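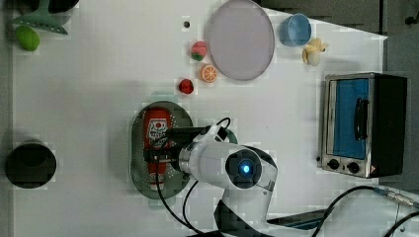
Overhead view, fingers closed on the ketchup bottle over the oval dish.

2021-08-25, Plallow, play-setting table

Big day for the relabeling idea, so I'm writing it up while I still remember which run was which. Short version for Benedita: the goal-swap trick works on the kitchen toys, and it works better than I would have bet when we argued over it at lunch!

Background for anyone picking up this notebook later. We have 800 episodes of play data, teleoperated, with no task labels at all. The operator just moves the toys wherever they like. Until now I cut each episode into fixed windows and used the last image of the window as the goal. Fine for long reaches, bad for anything with a grasp in the middle, as half the windows end with the arm hovering and the policy learns to hover too (beautifully, I might add).

The change is to cut on gripper events. Every close and every open starts a new segment, and the goal is sampled from the segment after the current one, with the Ebrahimi weighting so that near goals don't drown out the far ones. Same network, same learning rate, batch size 256. I only touched the sampler. The diff is tiny and it's on the shared branch under goal_swap.

Trained 3 seeds overnight. Loss curves look dull and nearly identical to the old ones, so don't read anything into them. I had almost written the whole thing off at that point, and then put seed 1 on the arm.
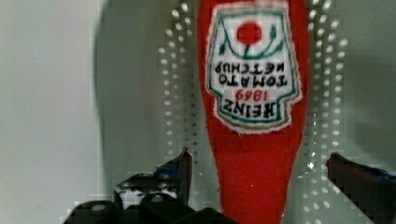 The soft toys are where I expected trouble. Fabric gives under the fingers, and the commanded width and the measured width drift apart, so a plain threshold on width fires late. I switched to detecting the close from the command instead of the encoder and the segment boundaries snapped into place. Joni, you said this in December and I didn't listen. Consider it noted.

Numbers from the robot, ketchup to dish, start pose shuffled between tries, 30 tries for each sampler:

old windows: 14 placed
gripper-event cuts: 25 placed

Those are all with seed 1. Seeds 2 and 3 still have to go on the arm before anyone puts this on a slide. Of the failures with the new cuts, most were grasps too close to the neck, where the bottle narrows and swings. One was the cable catching, which I've kept in the count anyway. The old sampler mostly failed by hovering, same as ever.

What I like most is the retry behavior. When the first grasp misses, the new policy opens, backs up a little and goes in again. We never trained on retries on purpose. My guess is that the operators missed plenty of grasps during play, and cutting on open/close keeps those misses as segments of their own with a sensible goal after them. Would love to check this by filtering the misses out and retraining. If the retries vanish, we have a real story.

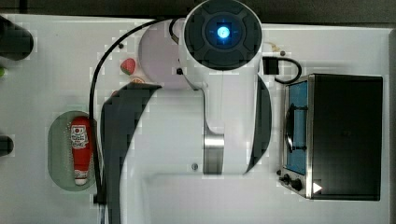 I also tried fruit goals for a bit before shutting down. Strawberry is good. Banana is so-so, the approach angle is wrong more often than right and I think the play data simply has fewer banana grasps. Didn't log these properly, so no numbers.

Things that need fixing:

- The wrist stream lags the overhead stream by a few ticks after a restart. I realigned by hand for today's runs, but the logger should do it.
- Overhead stream gets blocky when the arm is large in view. Compression setting, probably. Check whether the goal encoder cares.
- Tape down the cable loop or reroute it, whichever is quicker.

Next: seeds 2 and 3 on the same start poses (list is in starts_ketchup.txt, please don't regenerate it), then the no-misses ablation. Benedita offered to run the Skuturham checkpoints through the same protocol, and the Treltura people want the segment cutter for their drawer data - I told them to wait until the width threshold code is out of it.

Seed 2 is copied to the robot machine and ready to load.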